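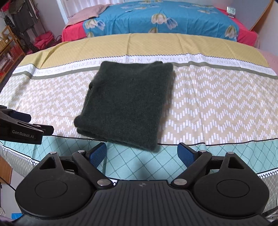
Green sweater, folded, on the bed

From: Conall Heffernan
To: Findstead knitters list
Subject: Re: storing wool over the summer

> I have two drawers of sweaters and every fall I find holes in at
> least one of them. My mother swore by cedar blocks. I bought a
> bag of them in March and they already smell like nothing. Do
> they do any good? And does everything really need washing before
> it goes away, even if I only wore it once?
>
> Lalau

Lalau,

I would wash everything. Moths lay on wool that has skin oil or food on it, and one wearing is enough to leave some. You won't always see the spot until the larvae have found it for you. I use the bathtub, cool water, a small squirt of wool wash, no rubbing. Then I press the water out in a towel and dry flat. The heavy ones take 2 days in my house with the window open.

Cedar didn't do much for me. You can sand the blocks to bring the smell back, but in an open drawer it's too weak to kill anything. What has worked is a container that closes tight. I use zippered bags, one sweater to a bag, with the air pushed out.

If you already have holes, freeze the whole drawer's worth. Bag each piece, leave it in the freezer for a week, let it come back to room temperature for a day, then freeze it for another week. Vacuum the drawer while it's empty, including the runners and the back corners. I skipped the corners the first year and had to start over.

Fold, don't hang. Hangers pull the shoulders out on anything heavier than a T-shirt. I fold the sleeves in, then bring the bottom up, and I change where the fold falls when I check the bags halfway through summer.

On mending: small holes are easy if you saved yarn from the project. If you didn't, take a length from inside a seam. I have almost 70 little cards of leftover yarn with the pattern name written on each – worth starting if you haven't.

One question back to the list. Has anyone washed the Ó Conaill yarn by machine on the wool cycle? I have 405 grams of it and would like to know before I cast on.

Conall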